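Copo canelado

O copo canelado é um copo de mesa, quase sempre cilíndrico, com a parte de baixo trabalhada em facetas, gomos ou relevo. Há-os incolores e de várias cores, e o âmbar é de longe a que mais me aparece (e a minha preferida, confesso já, para ninguém estranhar o tamanho que essa parte do artigo vai ter). 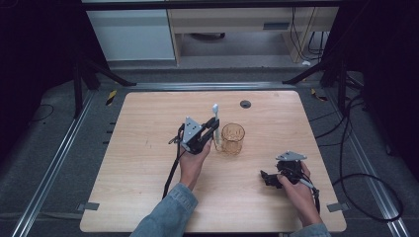

Catrin Hopkin escreveu-me a dizer que em casa dela isto nunca se chamou copo canelado, mas sim copo de gomos, e que canelado é só o que tem riscas verticais direitinhas do fundo à boca. Tem alguma razão! Uso aqui o nome no sentido largo porque é assim que o encontro nas feiras e nos anúncios, mas quem quiser ser rigoroso pode separar três famílias: os de caneluras, os de facetas e os de relevo miúdo, a que a minha avó chamava «casca de ananás».

Formas e tamanhos

O tamanho mais comum na minha prateleira leva 275 ml, medidos até à borda com um jarro de cozinha, portanto não me peçam precisão de laboratório. Depois há os baixinhos, de licor, que ficam pelos 50 ml e se perdem com uma facilidade incrível no fundo do armário. A boca costuma ser lisa, mesmo quando o resto do copo é todo trabalhado, e bebe-se muito melhor assim. Tive em tempos um com o relevo até acima e acabou a guardar clipes.

A cor

O âmbar vai do mel clarinho ao castanho de xarope. Nos copos em que a cor está na massa do vidro, vê-se também na espessura da borda e no fundo, onde fica mais carregada. Nos pintados por fora a cor pára onde parou a tinta, e com os anos aparecem riscos transparentes. Um bom truque é encher o copo com água e pô-lo à janela de manhã, porque as facetas apanham a luz e as falhas de tinta saltam logo à vista.

Também há copos deste feitio em plástico, alguns muito bem feitos, e por fotografia já me enganei mais do que uma vez. Na mão é fácil: pesam pouco e o som é surdo quando se lhes bate com a unha.

Fabricantes e séries

Aqui entro em terreno onde sei menos do que gostava. A série que conheço melhor é a Stollum, vendida em caixas de 6, com o número 3318 impresso na tampa de cartão. O copo em si não traz marca nenhuma, o que dá discussões intermináveis. Osian Nicholas defende que os Stollum se distinguem pelo fundo ligeiramente côncavo, mas eu tenho dois saídos da caixa original com o fundo perfeitamente plano, e continuamos nisto desde julho.

A Mahrous fez uma versão mais alta, de facetas largas, que aparece muito em verde e pouquíssimo em âmbar. Da Drutari só conheço os de licor.

Usos

Água, sumo, vinho da casa, gelatina (fica linda), velas pequenas, escovas de dentes. Serve também para ter na mesa coisas compridas e finas, como palhinhas, pauzinhos de mexer o café ou pincéis, e o fundo pesado dos de vidro ajuda a que o conjunto não tombe. Se for para pincéis, aconselho a não voltar a beber por ele, que a tinta mete-se nos sulcos e nunca mais de lá sai por completo.

Para bebidas a ferver não os uso. Já perdi um assim, com chá de limão, rachado de alto a baixo numa tarde de inverno.

Limpeza e arrumação

O calcário adora as caneluras. Vinagre branco morno, meia hora de molho e uma escova de dentes velha, sempre no sentido do relevo. Os pintados lavam-se à mão com esponja macia. Quanto a empilhá-los, depende do modelo: os cilíndricos não encaixam, e teimar acaba em borda lascada. Eu guardo-os de boca para cima, com um pano por baixo, e ponho os de licor à frente.

Preços

Na feira de Fovcombe ainda se encontram soltos, muitas vezes misturados com canecas e açucareiros na mesma caixa. Os conjuntos completos com cartão são outra conversa e pedem-se por eles valores que não vou repetir. Passem o dedo pela borda antes de pagar, devagarinho, porque as lascas pequenas quase não se veem no âmbar escuro.

Ver também: copo de facetas, vidro prensado, copo de licor.

Última revisão: 14 de novembro de 2022. Falta ainda a parte das tampas, que a Catrin ficou de me mandar.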